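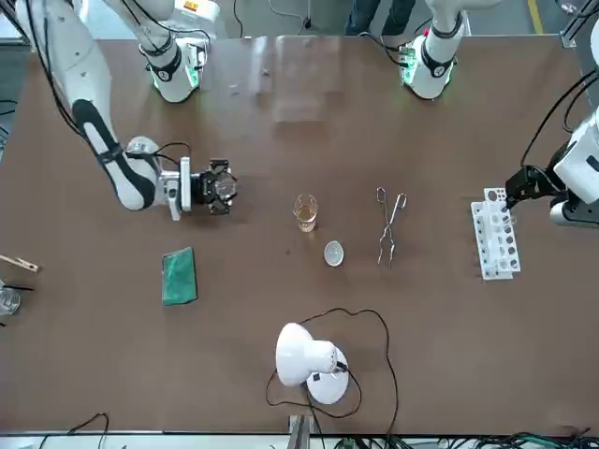 *Two arms, brown table, lab bits.*

Notes – Trirnidport talk, September. Keep to 30 mins incl. questions.

Start: hello, thanks to Raluca Ghiță for the invite and for lending the Daltley covers. Ask who collects locals, who just came for the tea.

- What is a local post? Private carrier, own stamps, letters taken to the nearest proper post office
- Stamps valid only on that leg. Goverment stamp still needed for the rest – show cover with both
- Catalogues mostly skip them. Prices all over the place 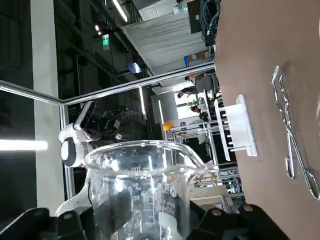
Daltley next. Small coast town, no post office of its own, Sorer ran the carrier from his shop. First printing 2,000, one value, blue. Imperf. Sheets of 30, no margins worth speaking of. Paper thin, brownish gum, cracks if you look at it.

Pass round the pair. IN THE SLEEVE. Say it twice.

Second printing – same stone, worn. Look at the lower left corner, the scroll loses its tail. Colour more grey than blue but don't trust colour, half of them have been soaked.

Cancels: pen cross (common), boxed DALTLEY (less so), blue crayon (I've seen one and don't like it).
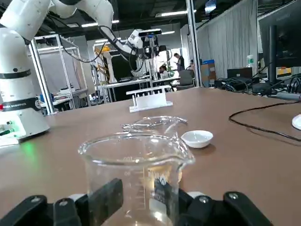 Trirnidport Philatelic Notes · p. 424

Read out the Dafis bit from here, second para only. Dafis thought there were three printings. I don't. His "third" is the second on damp paper, shrinks a touch when it dries. Measure across, then down. Be polite, his nephew may be in.

Forgeries – slow down here, people want this part
- litho but dots too even
- scroll tail complete AND grey shade = wrong, put it back
- perforated ones: someone with a sewing machine
- gum white and shiny

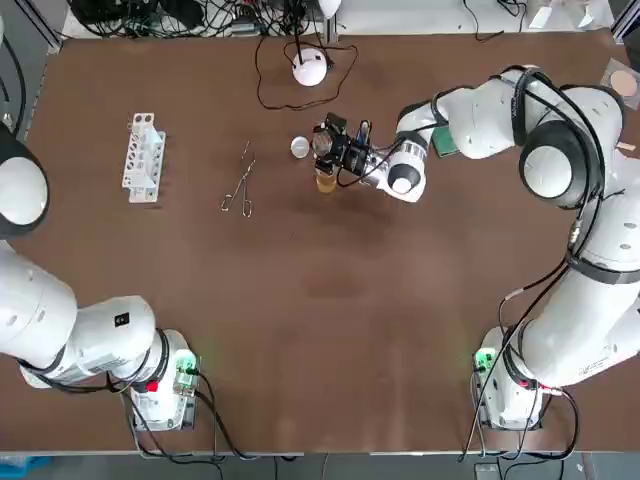
Covers. Only 4 I'd call sound. Go through them in order, oldest last as it's the best. Check the carrier stamp is tied and the dates make sense with the arrival mark on the back. One has the stamp moved from left to right, you can see the old gum stain if you tilt it to the light.

What I still don't know – who cut the stone, where the remainders went. Ask the room, someone may have a tin in the loft.

If time: Sorer's rate card. If not, skip, straigt to questions.

Collect the pair back before tea!!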